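We use cookies to remember your basket and to see which pages get read. By continuing you accept this. Accept | Settings

Woronska Key Stand, white

Print this page | E-mail to a friend

I put off listing this one for most of the spring. My feeling about key stands is that a nail in the wall does the same job and you can't knock a nail over. But customers kept asking for something that sits on a table, mostly people in rentals who aren't allowed to drill, so Kazue Hoshino ordered in a small batch and we've had one in the office ever since. What follows is what I'd want to know before paying for it.

It's a post on a base. Woronska calls it an "entryway organizing system," which is a lot of words for a post on a base. There are two short pegs near the top for hanging things, and the base spreads out on one side into a round dish-like area. I say dish-like because the maker's leaflet says "tray," and it isn't a tray. It's flat. If you drop a coin on it with any enthusiasm the coin will keep going.

What I do like is the shape of the base. The narrow end goes around the foot of the post and the wide end sticks out to the side, so you've got a landing spot for whatever you don't feel like hanging up. In our office that's been everything. I have watched grown adults walk past two perfectly good pegs and drop their keys on the disc. Whether that's a point for the design or against it, I leave to you.

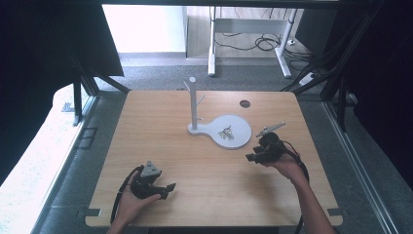 Woronska Key Stand in white, with a small bunch of keys on the round part of the base.

Now the pegs. They angle upward, one to each side, and the angle is the part that matters. A ring hung on a level peg slides off if you bump the table, and these hold it better than I expected. They are short, though. One ordinary bunch per peg is fine. Two bunches on one peg and the outer one is living dangerously. If your household has more than two drivers, look at the Jadoon wall rail and find somebody with a drill.

Lanyards are a nuisance. The strap hangs down and drags across the base, and the whole thing looks like laundry. Tianyou Lei in our warehouse says he doesn't mind it. I do.

About the color. White is the only one we stock. Woronska talks about other finishes coming in July, and I've heard that kind of thing from suppliers before, so please don't hold off buying on my account. Keys are metal and dirty, and ours has picked up gray smudges on the disc where they land. A damp cloth takes off most of it. The leaflet says the finish is "scratch defying." I'd wait a year before repeating that.

Does it tip? Loaded on one side only, with a heavy bunch on the peg away from the disc, ours wobbled when I pulled the ring off in a hurry. It didn't go over. Turn it so the wide end faces you and take the keys off with a lift, and you won't have the problem. I wouldn't put it where a cat walks.

Price is $20, and I think that's at the top of what it's worth. The Ninness version is $12 and has one peg and a smaller base, and for a single person in a small apartment I would buy that and keep the difference.

Details
Color: white
Pegs: 2
Assembly: the post fits into the base, no tools supplied or needed
Returns: unused, in the box it came in, please. Taped-up boxes from something else get sent to Konrad Wyss and he is not patient about it.

Customer comments (2)

Purificación Quintana: Fine for the money. Mine leaned a little until I pushed the post down harder. Could the leaflet mention that?

Yolandi Venter: Bought it for the hall table. My husband still can't find his keys but at least I can find mine. Pegs could be longer, agree with the page on that.

Print this page | E-mail to a friend
Shares: 12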